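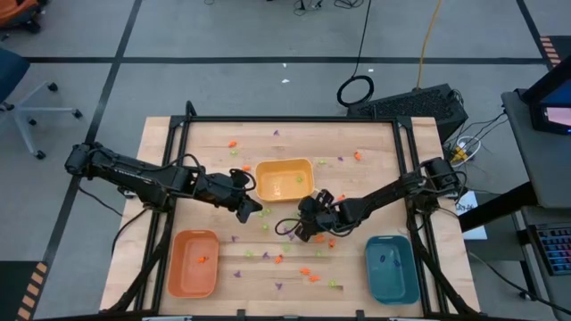 4. Running the sort task

Read section 3 first if the arms are not calibrated. This section covers the two-arm color sort only. The Nevura cup task has its own section and its own reset.

What the task is: small plastic pieces in three colors, three bins, two arms. Green goes in the yellow bin, orange goes in the orange bin, purple goes in the teal bin. An episode ends when the table is clear or the timer runs out, whichever is first. Both arms work at the same time and either arm may take any color.

What we are testing: whether a policy trained on messy starts does better late in an episode than one trained on clean starts only. So the start matters. Please don't tidy it.

4.1 Before you power on

1. Check the table for leftover tape, screws, zip tie ends. Anything small will get picked up sooner or later and it ruins the episode.

2. Check the cable loop at each wrist. Should move freely, not be pulled tight over a joint. If it catches when you swing the arm by hand, re-route and try again.

3. Tug the base of each arm. No wobble. A base that shifts even slightly will pass the home check and then miss every grasp to one side – we lost most of a June run this way.

4. Stay behind the floor tape while anyone else is starting up.

CAUTION: Arms drop when torque is cut. Hold both before you hit the stop in a non-emergency. In a real emergency just hit it.

4.2 Setting the bins

5. Yellow at the far side, middle. Orange near left. Teal near right. Left and right are as seen from the near edge of the table, facing the arms' shared work area. Not from the desk!

6. Don't measure. A bin can sit a bit crooked, that is fine and we want some of it in the data. Keep them flat on the wood and keep a gap between bin and rail wide enough for a gripper to come down.

7. Bins are not fixed down. If an arm knocks one during an episode, leave it and let the episode run. Mark it "bin moved" in the log.

NOTE: The yellow and orange bins look close under the evening lights. If you run after 7 pm redo the color check in 3.6, otherwise the auto-scorer swaps them now and then.

4.3 Scattering the pieces

8. Mixed start: drop one or two pieces into thier correct bins, then scatter the rest by hand over the open wood. Throw low. Pieces side by side or touching are OK. Pieces stacked on top of each other are not, flick them apart.

9. Clean start: bins empty, all pieces on the wood, nothing touching.

10. Late start: most pieces already in the right bins, only a handful left out in the middle. Used for the end-of-episode test in 4.5.

11. Nothing outside the rails. If a piece rolls off onto the carpet pick it up before you start, the scorer expects the full set.

4.4 Recording

12. Home both arms from the Trudov panel. Wait for both to report ready. Grippers should open and close once.

13. Pick the start type from the menu. This gets written into the file name so get it right, fixing it afterwards is a pain.

14. Press Start and take your hands out. Episode length is capped at 4,000 steps. Don't touch the table, don't lean on the desk.

15. If both arms go for the same piece, let them. The handoff rule in the Karimi planner should back one off. If neither backs off after 500 steps, press Skip, not Stop. Skip keeps the data. 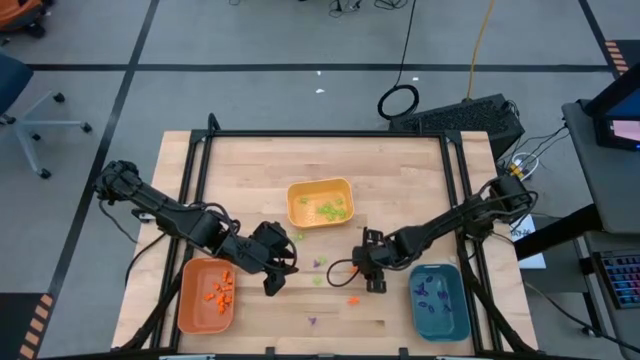 Watch the middle of the table most closely once the wood is nearly clear. With only a few pieces left the grippers spend more time near each other, and that is where nearly all our collisions come from. Keep a hand by the stop button from then on.

16. When the episode ends, wait for the arms to park before reaching in.

17. Log: start type, operator, any of bin moved / dropped piece / wrong bin / skip. One line is plenty.

4.5 Late-start test

Same as above but run it 13 times per checkpoint, late start every time. Swap the loose pieces around between runs so you don't keep leaving the same layout. Score is pieces correctly binned over pieces left out at the start. Pieces that were already in a bin don't count either way unless an arm takes one out, then its a miss.

So far the messy-start policy finishes more of these than the clean-start one. The gap is mostly in pairs, i.e. a piece sitting right next to one of another color. Clean-start tends to grab both. We have not tried it on the Trergate arms yet so don't quote it as a general result.

4.6 Quick fixes

Gripper closes on air: re-run 3.4, then check the base.

Piece sticks to a finger: wipe fingers with a dry cloth. No alcohol, it makes the pads tacky.

Scorer total is off: look on the carpet, then under the bins.

One arm frozen, other fine: pause, reseat the wrist cable on the frozen side, home both. If it happens 3 times in one session stop for the day and tell Mehrangiz Zamani.

Power down is in section 5.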